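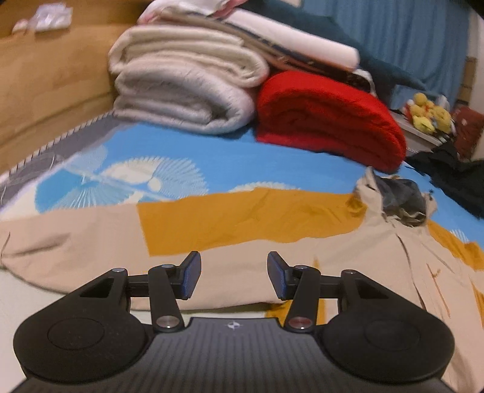

Photo: Vandana Maurya

Breaker trips when the space heater and vacuum run together

Posted by Nesrin Taşdemir in Home Electrical

I rent a two-bedroom in Cullalcombe. The living room and the hallway seem to share one 15 A breaker. If the space heater is on high and I start the vacuum, the breaker trips within a minute or so. The heater alone runs all evening with no trouble. On low it also survives the vacuum.

The landlord's suggestion is to swap the breaker for a 20 A one and leave everything else alone. The building dates from the sixties and I have no idea what wire is in the walls. Is his plan acceptable, or should I refuse it?

3 replies

Ulises Cuadros
Refuse it unless someone confirms the wire size first. The breaker protects the wire, so its rating follows from the wire. Copper of 14 gauge is limited to 15 A on an ordinary household circuit. A 20 A breaker needs 12 gauge copper along the whole circuit, including any short runs between boxes that were added later. If the house has aluminum wire the limits are lower again.

Your numbers explain the trip. A 15 A circuit at 120 V carries 1800 W, and a heater on high is normally 1500 W, or 12.5 A. Most corded vacuums draw between 8 and 12 A. The total is over 20 A, so the larger breaker would probably trip too – only later, with the wire running hotter in the meantime.

Run the heater on low, or plug the vacuum into an outlet on another circuit. To find one, switch off the breaker and see which outlets still work. The kitchen is a likely place. Keep the extension cord short and at least 14 gauge.

Nevzat Gezer
had the same thing, new breaker fixed it. they get weak with age

Simão Sampaio
A worn breaker can trip early, but hers holds 12.5 A all evening, so I see no sign of that. If it ever trips with only the heater on, have it tested.

Also feel the heater plug after an hour on high. Slightly warm is normal. If it is too hot to hold, stop using that outlet and have it replaced. Ask the landlord to put his proposal in writing, with the name of the electrician.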